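Storage room thread, because I'm way too excited about this! We finally gave every shelf in the Predon back room an address.

The system is super simple. First number is the rack, second number is the shelf, counting up from the floor. So if the list says 2-4, you go to rack two, fourth shelf, and there's your box of hinges.

We used to label the boxes. Boxes move! Shelves don't. I wish we'd switched years ago.

Labels are the plain white ones with the red border, written by hand in black marker. I bought a pack of 300 and used 17 on the first go (one got smudged, so call it 18). Plenty left for the Hamus racks in July.

Tips if you're doing this on metal shelving: wipe the post first, stick the label on the upright at the height of its shelf, and press the edges down hard. Those slotted posts don't give you a lot of flat surface, so go slow.

Next up is typing the whole list into a spreadsheet. I'm weirdly looking forward to it. Okay, label pic!
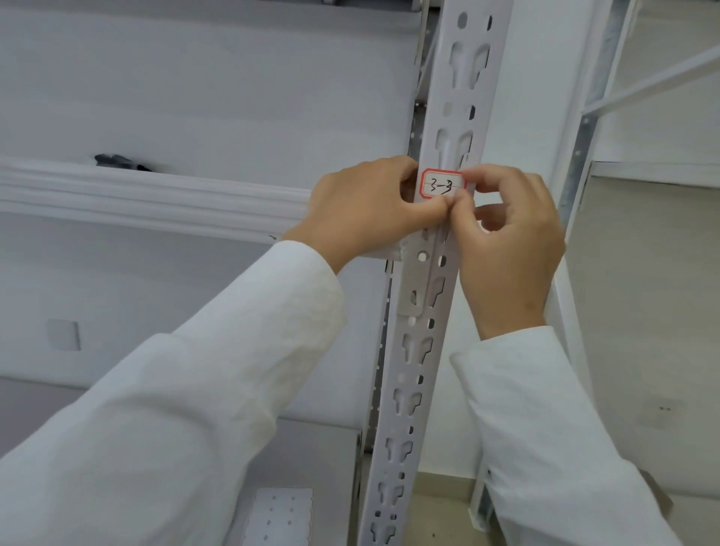

3-3 going on the post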